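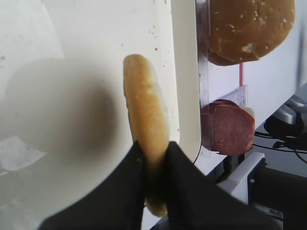 About Merkar

Merkar makes burgers and sandwiches for people who have to eat at work and don't have long to do it. We run the kitchen, the counter and the supply side ourselves. Our customers are office buildings, a hospital, two colleges and a number of plants where the lunch break is short and the nearest restaurant is a drive away.

We started with one rented kitchen and a single menu item, a plain burger on a plain bun. Today we serve 19 sites and the plain burger is still the one that sells best.

What we make

The menu is short on purpose. There are five burgers, a salami sandwich on a round bun, and a breakfast bun with egg that we sell until mid-morning. Sides are slaw, potato wedges and a cup of soup when the weather turns, usually from November on.

A short menu means we can keep everything moving. Buns that come in the night before are gone by the afternoon. Sliced meat is cut in the morning for the same day. We would sooner run out of an item at 2 p.m. than carry it over, and regular customers know to come early for the breakfast bun.

We do take requests. The pickled onion came from a night crew at one of the plants, who asked for it on a comment card for most of a year. It was added to the menu and has stayed there.

Our buns

Most of the questions we get are about bread, so we will answer them here.

We use two buns. The first is a sesame bun with a browned top, used for all the burgers. The second is a smooth bun with no seeds, a little paler, used for the breakfast bun and for anyone who asks for it in place of the sesame one. Both are baked for us by Fundach, a bakery that has supplied us since our second year. They are delivered whole and we slice them ourselves.

Slicing in our own kitchen costs us some time in the morning. A bun that has been sliced at the bakery dries out along the cut before it reaches the counter, and customers noticed. We tried bagging the sliced buns, which kept them soft but made the bottoms sticky. After a few months of that we bought a slicer.

Tops and bottoms are kept apart once they are cut. A burger bun is easy to squash, and the bottom half is the part that has to hold everything else up, so it gets looked at before it goes on a tray. If it is torn or thin on one side, it goes into the crumb bin. The crumbs are toasted and used on the wedges.

How an order goes together

Every item is built in the same order at every site. The bottom bun goes down first, cut side up. Sauce goes on the bread and not on the meat. The meat follows, then cheese if there is any, then onion or pickle, then lettuce, then the top bun.

Ingredients are stocked in stacks, each in its own holder. We like clear holders because staff can see from across the kitchen when something is getting low. Holders are taken apart and washed at the end of each shift. White trays are used for the same sort of reason - crumbs show up on them, and if crumbs show up, they get wiped.

People sometimes ask why the lettuce is on top. Under the meat it goes limp. On top it has a few more minutes.

Food safety and cleaning

Each site has a written cleaning plan and a shift lead who signs it. Surfaces that touch bread are cleaned separately from surfaces that touch meat, with different cloths. Temperatures are logged at opening, at noon and at closing, and the logs are kept at the site for anyone who wants to read them. Building managers often do.

Our buns contain wheat, and the burger buns contain sesame. Both kinds are sliced on the same machine, so the smooth bun should not be treated as sesame free. We do not offer a gluten-free bun at present. We looked at two and did not think we could keep them apart from wheat crumbs well enough to make the claim. If you have an allergy, please ask for the ingredient binder at the counter before you order. Every site has one.

Who we buy from

Fundach bakes the buns. Jayasinghe supplies our onions, pickles, sauces and spice mixes and has helped us get the salt down in the house sauce. Catamix makes the soup bases and the slaw dressing. Meat comes from a regional packer and is delivered chilled, never frozen.

We visit our suppliers at least once a year, and they visit us. The slaw dressing used to separate if it sat too long, and it was fixed after someone from Catamix spent a lunch service standing at our counter watching it happen.

The people who work here

Merkar employs 93 people. Most of them work in the kitchens and at the counters, with a small office that handles ordering, payroll and the phones. Of the 93, 82 are full time. New hires spend their first two weeks on bread and trays before they move to the line, including people hired for the office.

Staff eat free on every shift. Shifts are posted two weeks ahead, and we don't run late-night cleaning crews. The people who close the kitchen clean it, and that time is paid and on the schedule.

If you are looking for work, openings are posted at each counter and on our jobs page. Kitchen experience helps but you can be hired without it. You do need to be able to stand for a shift and to read the allergen sheet.

Bringing Merkar to your building

We take on new sites a few times a year. We need a room with water, a floor drain, power and a door wide enough for a bread rack. The door is the part that most often causes trouble, so please measure it before you call. We will come out to look at the space, serve a trial lunch and give you a written quote. There is no charge for the trial.

For group orders at an existing site, please give us one full working day. Orders of buns and fillings packed separately are fine - say so when you order and we will send the trays with lids.

Questions about ingredients, jobs or new sites can be sent through the contact form or left at any counter.

Page last updated 26 Jan 2024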